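Wanted: People With Terrible Inboxes

Venska is looking for 40 people to try Ivine, our email and reminder tool, for two weeks before we let the general public at it. If you have ever snoozed the same message until it was old enough to vote, please keep reading.

Ivine sits on top of the email account you already have. It sorts what comes in, holds back the newsletters until evening, and nags you about the things you said you would do. We think it nags politely. Our own staff is divided on this, so we would like to hear from strangers.

You should get at least 200 emails a week, use a calendar at least some of the time, and be willing to complain in writing. Freelancers, office managers, and people who run a small shop from their phone are all welcome. If you clear your inbox every night before bed, we admire you, but you would skew the results.

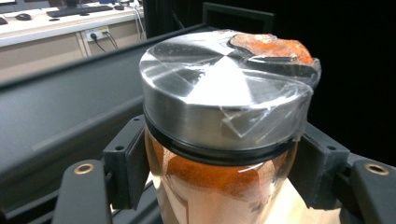 Orange-red powder in a glass jar with a steel lid.

What we ask of you: install Ivine on your main computer, use it every working day, and fill out a short form on Fridays. There are also 2 video calls with Lurdes Lobo, who runs testing from our Rallmont office. She will ask what annoyed you. "Nothing" is an acceptable answer, though she won't believe it.

What you get: $200 at the end of the trial, a free year of Ivine, and your name on the thank-you page if you want it there. We do not read your mail. We do see which buttons you press and how often you press Undo — quite a lot, if the last group is any guide.

To apply, write to Pin-yu Shih through the contact form and put "Ivine trial" in the subject line. Tell us which email program you use, how many unread messages you have, and what you have already tried. Applications close Sep 26, 2022. Everyone gets a reply, including the people we turn down.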